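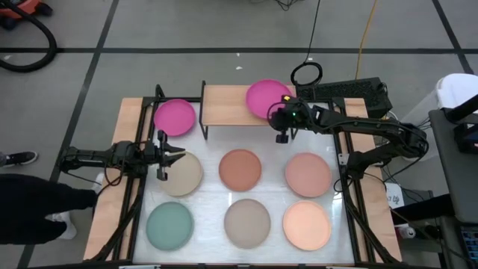 How Does a Robot Know Where the Plate Is?

Hi! I'm Ilze Lill, and I write software for robot arms. When I tell kids that, they usually ask if I build the arms too. Nope! Somebody else bolts the metal together. My job is the part you can't touch – the instructions that run inside the computer and tell the arms what to do.

Let's start with something you did this morning. You probably picked up a plate, or a bowl, or a piece of toast. Did you think about it? I bet you didn't. Your eyes found it, your hand went there, your fingers closed. Easy! But a robot arm starts out knowing nothing at all about breakfast, so we have to break that one little job into pieces.

Piece one: seeing

A camera doesn't see a plate. It sees a giant grid of tiny colored dots called pixels, and each dot is just some numbers. So the first program in line (ours is called Firkis, and no, it doesn't stand for anything) looks through all those numbers and hunts for dots that belong together. A big patch of peachy dots with a round edge? Could be a plate! A pink patch next to a beige patch? Could be two plates close together.

Colors can be tricky. Beige and light brown look very different to you, but turn the lights down a bit and the numbers start to get pretty close. My friend Joscha Hamann once spent a whole afternoon with a program that was sure a shadow was a plate. The arm kept trying to pick it up. He laughed so hard he had to sit down.

To get better at this, the program practices on pictures. We showed Firkis 1230 of them, and in every one a person had already drawn a line around each plate. After enough practice it can find plates in pictures it has never seen before. We call this part perception, and it's just a fancy word for noticing things.

Piece two: planning

Okay, so now the robot knows where a plate is. How does it get there? An arm has lots of joints, a bit like having extra elbows, and there are many different ways to bend them and end up in the same spot. Some of those ways would bump the table. With two arms, some would bump the other arm!

The planning program tries out paths in its imagination first. Nothing moves yet. It asks, "If I bend this joint and turn that one, do I hit anything?" When I tested it in April, it threw away 253 paths before it found one it liked, and I'd barely had time to blink.

You can play this one at home. Put a cup behind a cereal box, then reach for it without touching the box. Now try it with your elbow held against your side. Harder, right? You just did path planning.
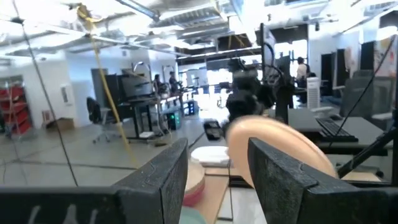
Piece three: holding on

A plate is thin, so the gripper needs to catch it by the edge, with one finger on each side. Squeeze too little and the plate slips. Squeeze too much and it might pop right out, like a wet bar of soap! The control program's job is to check again and again: Where are the fingers now? Where should they be? Are they pushing hard enough? Then it makes a teeny change and checks again. It never gets bored, which I can't say for myself.

It also helps to have a camera down near the fingers. A camera up high is good for seeing the whole table, but the arm can get in its own way (try looking at your lunch with your hand in front of your face). The one by the hand gets a close-up, so the two kinds of view work well as a team.

What if it goes wrong?

It goes wrong a lot! When it does, we read the log, a sort of diary the software keeps. Mine once had the same message 34 times in a row: "no plate found." I had typed one number wrong. Tươi Mai spotted it in 3 seconds, and I owed her a cookie.

So if you've ever had a game crash or a math problem come out funny, you already know what my day is like. You look for the mistake, change one thing, and press start again.

Words to remember

Pixel: one tiny colored dot in a picture
Perception: noticing what is there
Planning: choosing a way to move
Control: checking and fixing while you move
Log: the diary a program writes as it works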